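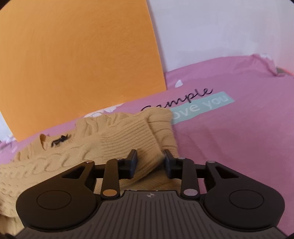 Figure 6. Hand-held gripper with jaws open over a knitted garment, wrist camera view.

6 Comparing finger sets on soft goods

This section covers the side-by-side trial of the Omow and Kovska finger sets on the hand-held gripper. Complete the camera check in section 5 first. The trial uses one operator and one garment. Allow 2 hours for both sets, including the finger change.

6.1 Preparing the surface

1. Lay the garment on a bed or other padded surface. Do not smooth it flat. A bunched garment gives the fingers an edge to close on.
2. Choose a garment that contrasts with what lies under it. A tan jumper on a pink sheet is suitable. Printed sheets may be used.
3. Switch on the room lighting and leave it unchanged until both sets have been run.

Note: Cable knit and ribbing behave differently under the pads. If the garment has both, record which one was gripped on each attempt.

6.2 Checking the view

1. Hold the gripper above the garment with the jaws fully open.
2. Open the live view in Gosance and select Wrist.
3. Confirm that both finger pads are visible, with the fabric showing in the gap between them.
4. Confirm that the linkage is visible on both sides. Dark corners are normal with this lens and need no correction.
5. If one finger is missing from the view, loosen the camera clamp, turn it until both appear, and retighten.

Caution: Keep fingers and loose sleeves away from the linkage while the jaws are moving. The outer links have triangular cutouts that can trap fabric or skin.

6.3 Running the trial

1. Fit the first finger set and zero the jaw position.
2. Lower the open jaws until the pads touch the knit. Stop there. Pressing further into a mattress gives a false contact reading.
3. Close the jaws at the default speed.
4. Lift straight up, hold for 6 seconds, then lower and release.
5. Mark the attempt as Held, Slipped or Missed.
6. Repeat for 11 attempts, moving to a new part of the garment each time.
7. Change to the second finger set, zero again and repeat steps 2 to 6.

Note: The Žukauskas controller stores 2,000 log entries and then overwrites the oldest. Export the log before changing fingers.

6.4 After the trial

Check the pivot pins for pulled threads. Remove threads with tweezers, with the power off. Do not oil the pins before gripping fabric.

Save both logs under the same trial name, or the Compare page will not list them together.

Revised 13/10/2021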